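Ticket 733
Subject: Mixed bin weighs heavy when it should be right
Product: Tanui Stockroom with Tekon bench scale
Site: Prekwood, small goods room
Status: Solved
Priority: Normal

Original report

Hi Zoltton support! First off, we love the new setup. The small goods room has never been this easy to keep straight, and the mixed bins are the best part of it. We put odds and ends in together, each bin gets a weight on the Tekon, and Tanui tells us whether the weight matches the list. When it works it feels like magic.

Since Thursday one bin has stopped matching. It's a big gray open-topped one. Tanui says the contents are 49 grams over, every single time, no matter what we put in. We took everything out, checked it against the list, put it back, and got 49 again. Then we tried a totally different set of small things and got 49 once more. The other bins are fine.

What we already tried:

Restarted the scale.
Logged out of Tanui and back in.
Turned the bin around on the plate.
Moved the scale to the other end of the bench.
Looked underneath the bin for anything stuck on.

We'd like to have this one back in use, so any ideas are welcome.

Zoltton support, first reply

Thanks for such a clear write-up! An error that stays the same whatever is in the bin usually points to the bin itself or to the empty weight stored for it. Three quick checks, please:

1. Take everything out of the bin, put it on the Tekon and write down the reading.
2. In Tanui, open Containers, pick the bin and read the line called Empty Weight.
3. Put a known weight on the bare scale plate. Anything will do as long as you trust it.

Send us all three numbers.

Prekwood, 10:20 a.m.

Okay, did them in reverse order because the scale was already clear. The known weight was a 4,000 gram block and the Tekon showed 4,000 on the nose, so the scale is in great shape. Very happy about that!

Empty Weight in Tanui says 2,000 grams.

The bin with nothing in it reads 2,049. So there are the missing grams (or the extra ones, I guess). What I don't get is why the stored number is wrong for this bin and right for all the rest.

Zoltton support, second reply

Great, that settles where to look. A round 2,000 is the number Tanui fills in when a container is added with Quick Add. It's a starting value and it is meant to be replaced. Could you open the History tab for that bin and see if it has a line that says "Empty weight measured"?

Prekwood, 10:55 a.m.

No such line! The history goes straight from "Container added" to "First contents." I checked two of the others and both have the measured line, with numbers that look like real bins and not a starting value. So this one got added on its own and skipped the step. Mystery mostly solved, and I got to learn what the History tab does, which is pretty great. I'd been ignoring it for months.

One question before I fix it. The bin is an older one and it has had a lot of use. The floor is scuffed. Does wear matter for the weight? And should I wipe it out before I measure?

Zoltton support, third reply

Scuffs are fine. They look worse than they weigh. Do wipe it out, though, and let it dry all the way. Dust and bits of tape can add a gram or two, and you don't want those saved as part of the bin.

Steps for the fix:

1. Empty the bin and wipe the floor, the walls and the outside of the base.
2. Put it on the Tekon with the whole base on the plate. Wait for the steady light.
3. In Tanui, go to Containers, pick the bin, then Measure Empty Weight.
4. Save, and close the container page before you put anything back. If the page is still open, the first item gets counted as part of the bin.
5. Put the contents in and run Check Contents.

Prekwood, 1:40 p.m.

Done! Lots of dust came off, more than I would have guessed. The new reading was 2,047, so two of those grams were dirt. Saved it, closed the page, filled the bin again and ran the check. Green across the board.

I also ran it with just one item in, then with a mixed handful, then with things pushed right up against the walls to see if the position made a difference. It didn't. All green. I was cheering by the last one.

Small wish for a later version: could Quick Add leave Empty Weight blank? A blank line would have jumped out at me. 2,000 looks so believable -- I must have scrolled past it ten times.

Zoltton support, fourth reply

Love that suggestion, and we've passed it to the people who work on Tanui. In the meantime you can sort the container list by Empty Weight. Any bin still at exactly 2,000 will line up together and you can measure them in one go.

We'd like to add a note about the bin to the ticket before we close it. Could you tell us how you're getting on with small or shiny items? Clear packaging is easy to miss when a bin is being emptied by eye, and a leftover piece throws the empty weight off just as badly.

Prekwood, 2:15 p.m.

Sure thing! Good point on the clear stuff. On a gray floor it really does vanish, so I now run a hand along the corners before I call a bin empty.

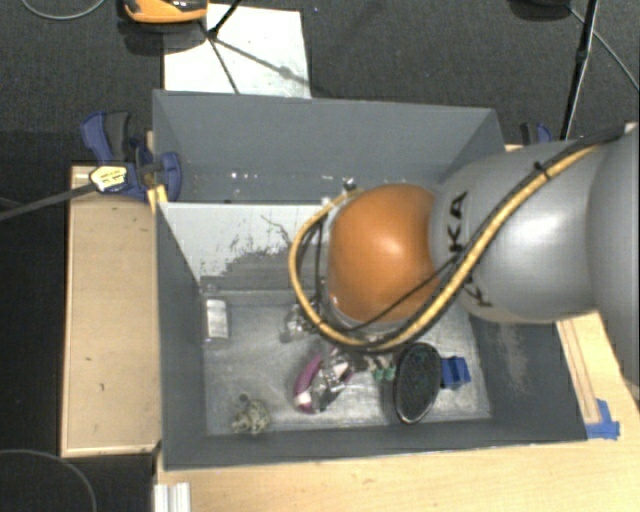 I sorted the container list too, and only one other bin was sitting at exactly 2,000. Measured it, saved it, green on the first check. You can close this one, and thank you -- the room is back to full speed and I'm off to wipe out the rest of the bins.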